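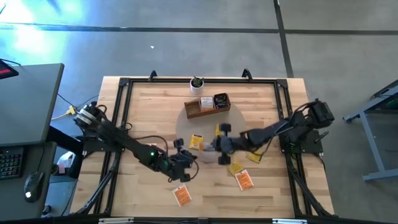
双腕ロボットの指先と手首カメラを比較 Lurkeck、小袋の受け渡し試験の結果を公表

ロボット向け制御機器を開発するLurkeckは2025年7月、2本の腕で小袋や小箱を扱う作業について、指先部品とカメラ配置を入れ替えながら行った比較試験の結果を公表した。試行は合わせて1,103回で、このうち片方の腕からもう片方へ品物を渡す「受け渡し」が442回を占める。同社は結果をもとに、秋以降に始める詰め合わせ作業の検証で使う機材を決める。

試験は同社の開発室で行われた。木製の天板を囲むように黒いフレームを組み、左右から1本ずつアームを取り付けている。作業範囲の中央に円いマットを敷き、その上に仕切りのあるトレーや個包装の品を置く。アームは人が遠隔で動かす場合と、記録した動作をもとに自律で動かす場合の両方を試した。公表された回数は自律動作の分だけで、遠隔操作は含まれていない。

比べた指先は2種類ある。ひとつはLurkeckが以前から使ってきた先の細い標準品、もうひとつはGrelitzから提供を受けた試作品で、接触面を広げ、内側に薄い弾性材を貼ってある。どちらも同じ開閉機構に取り付けられ、交換に要する時間は数分だという。アーム本体と駆動部は全期間を通して変えていない。

442回の受け渡しのうち、持ち直しをせずに一度で終えたのは316回だった。残りは、受け取る側の指が袋の端をつかみ損ねたもの、渡す側が先に開いてしまったもの、途中で動作を打ち切ったものに分かれる。Lurkeckは内訳の数字を示していないが、最も多かったのは受け取る側のつかみ損ねだと説明している。 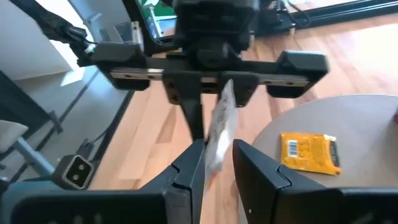 つかみ損ねが起きやすいのは、袋が手首カメラに対してほぼ真横を向いたときである。画像の上では袋が細い帯にしか写らず、印刷も読み取りにくい。位置を推定するための手がかりが減り、指を閉じる高さがずれる。標準品の指先は細いため、ずれが小さくても袋の縁を外れることがあった。Grelitzの試作品は同じ程度のずれなら接触面の広さで受け止められたが、相手側の指とぶつかる例が増えた。二つの指先が同じ袋を挟む瞬間は互いの間隔がほとんどなく、厚みの増えた分がそのまま干渉につながったとみられる。

このため同社は、指先の幅を一律に広げる案を見送った。Grelitzには、先端だけを細くし、中ほどから接触面を広げる形を依頼している。次の試作品は夏のうちに届く予定だ。

カメラについては、手首だけを使う構成、作業台を見下ろす固定カメラだけを使う構成、両方を使う構成の三つを試した。品物を見つける段階では固定カメラの効果が大きく、二つのアームの手首が近づく段階では手首カメラが欠かせなかった。固定カメラだけの構成では、アームが品物の上に重なると推定が途切れ、いったん腕を引いてから見直す動作が入った。1回あたりの作業時間が最も長かったのもこの構成である。両方を使う構成は成績が最もよかったものの、画像の同期に手間がかかり、初めの2日間は記録の取り直しが続いた。

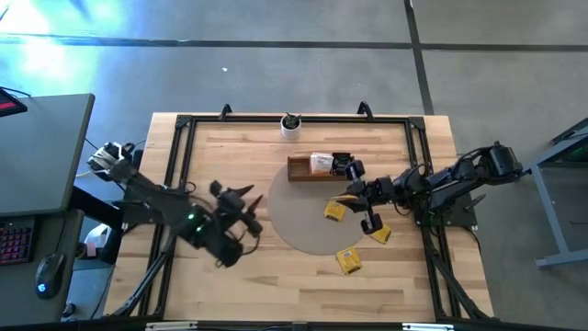 制御装置は、自社製とMyklebust製の2機種を同じ条件で動かした。Myklebust製は指令の間隔を細かく設定でき、アームの速度を上げたときの揺れが小さい。一方で、左右のアームの動作を一つの手順としてまとめる機能がなく、片側が待つ時間を別のプログラムで管理する必要があった。左のアームが指を開いて天板の上に構え、右のアームが黄色い小箱の上に来ているような場面では、どちらが先にマットの中央へ入るかを決めておかないと、双方が止まってしまう。自社製の制御装置はこの順番を一か所で指定できるため、今回の作業では扱いやすかったという。揺れの大きさは、速度を落とせば両機種で目立った差がなかった。

片腕だけで行う取り置きの試験も並行して進められた。こちらは合計661回で、うち427回が薄い袋、残りが小箱とその他の包みである。小箱では指先による違いがほとんど出ず、標準品でも安定して持ち上げられた。薄い袋では置かれ方の影響が大きい。天板に密着した袋は指が下に入らず、マットの縁にかかっている袋は比較的つかみやすかった。Lurkeckは、マットの厚みを変えた追加試験も検討している。

包装の表面も結果を左右した。光沢のある袋は窓からの光を反射し、時間帯によって固定カメラの認識が不安定になった。同社は照明を足す方法と、露光の設定を作業中に切り替える方法を試し、後者を採用した。照明を足すと袋の反射がかえって強くなり、手首カメラの側で白く飛ぶ範囲が広がったためである。

持つ力の設定では、強すぎると袋の中身が片側に寄り、渡したあとに姿勢が崩れる。弱すぎると移動中に袋が回る。指先ごとに適した値は異なり、標準品のほうが設定できる幅は狭かった。Grelitzの試作品では、弾性材が汚れると滑りやすくなる傾向がみられ、同社は1日の作業の始めに拭き取る手順を加えている。弾性材の寿命については、今回の試験期間では判断できないとした。
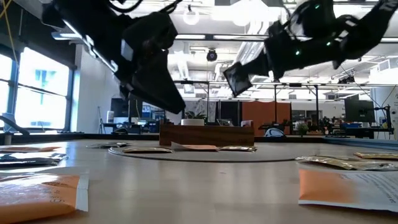

作業台の上で左右から近づく2本の黒いアーム。手前には小袋や封筒が並ぶ（Lurkeck開発室）

試験に使った品は、中身の詰まった小袋、平たい包み、小箱など、形と硬さの異なるものを選んである。配置は試行のたびに変え、品物どうしが重なった状態も含めた。重なった袋から上の1枚だけを取る動作は、どの組み合わせでも成績が低く、受け渡しの集計には入れていない。同社の資料では「今後の課題」として別にまとめられている。

公表資料には、うまくいかなかった設定も載っている。手首カメラを下向きに深く傾けた例では、指先はよく見えるようになったが、相手側のアームが視野から外れ、近づく速さを落とさざるを得なかった。ケーブルの取り回しも見直しの対象となった。手首を大きくひねる動作では、ケーブルの輪が前腕に引っかからないよう、余長を短くして固定位置を一つ増やした。変更後の試行で、ケーブルが原因の中断は記録されていない。

Lurkeckは秋から、物流設備を手がけるBollauと共同で、詰め合わせ作業の検証を始める。最初の対象は、仕切りのあるトレーに種類の違う小袋を一つずつ入れる工程で、片側のアームが取り出し、もう片側が向きを整えて収める。Bollau側は、受け渡しを一度で終える割合を検証開始までに引き上げるよう求めている。目標値は両社の間で調整中としており、公表していない。

機材の構成は、自社製の制御装置、手首と固定のカメラの併用で進める方針だ。指先はGrelitzの次の試作品が届いてから決める。間に合わない場合は、受け渡しの側だけ標準品を使い、もう片方に今回の試作品を付ける左右別々の構成も候補に残している。Myklebust製の制御装置は、速度を優先する片腕の作業で引き続き評価する。

試験の条件と集計表は、同社の技術資料のページで公開されている。動作の記録データについては、品物の包装に他社の表示が含まれることから、公開の範囲を検討しているという。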